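Bodin Adds Wall-Backed Worktable to Zulleck Furniture Line

DELTHAM, 6/1/21 - Bodin, a maker of furniture for workrooms and packing areas, has added a wall-backed worktable to its Zulleck line. The new model combines a plain white top with full-width gray wall panels and is sold with a matching series of plastic bins. Orders are open now, and shipping starts in July.

The table is meant for sorting, light assembly and packing of small goods. Earlier Zulleck tables were freestanding and left a gap between the top and the wall, where small parts and paper slips collected. On the new model the rear edge of the top is set against the panels and fixed from below with brackets. The top has no rear lip, so it can be wiped toward the front in one pass.

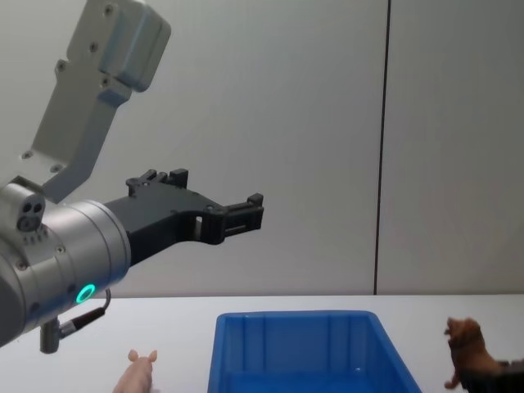
Zulleck white top with gray wall panels, showing the vertical panel seam.

The standard backing is made up of 2 panels that meet at a vertical seam. The faces are smooth and have no hooks, rails or printed markings. Customers who need hanging storage can order it for the side wall. The low-gloss gray finish was selected after comparison tests in which a white backing made the edges of white cartons hard to pick out under overhead light.

Panels are supplied separately from the top and can be replaced one at a time. A panel swap does not require the table to be unloaded or moved. The seam is left open during installation to allow for adjustment on walls that are out of plumb, and a filler strip is available for sites that prefer a closed joint.

"Most of the requests we received were for less on the table, and for a back wall that people could leave alone," said Natsumi Imai, product manager for the Zulleck line. "We removed the shelf, the cable tray and the rear rail. The bins do the work the shelf used to do."

The bins are offered in 3 sizes. Each has a raised rim, rounded corners and sloping sides, so that small items can be drawn up the wall of the bin by hand. Blue is the stock color. The bins rest directly on the top and are not keyed to any position, and a bin can be turned or shifted as the job changes.
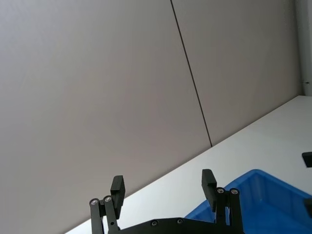
Field Trial at Tredby

Before release, the worktable was placed on trial at the Bodin packing site in Tredby. A total of 193 tables were installed there in stages, and the site's existing lighting and floor layout were kept. Staff packed more than 2,429 mixed orders on the new tables during the first stage.

The trial led to changes in the bracket position and in the way the panels are labeled on the reverse side. The underside of the top was also drilled for a second leg position, for use where a floor drain or duct is in the way.

Ordering

The worktable can be ordered as a full set or as separate top, panel and leg packages. Bins are ordered by size. Installation sheets, cleaning instructions and a panel cutting guide are included with each table. Existing Zulleck legs fit the new top, but earlier tops cannot be used with the wall brackets.

Dealers may request finish samples through the Bodin sales office in Deltham.

Press contact: Natsumi Imai, Bodin, Deltham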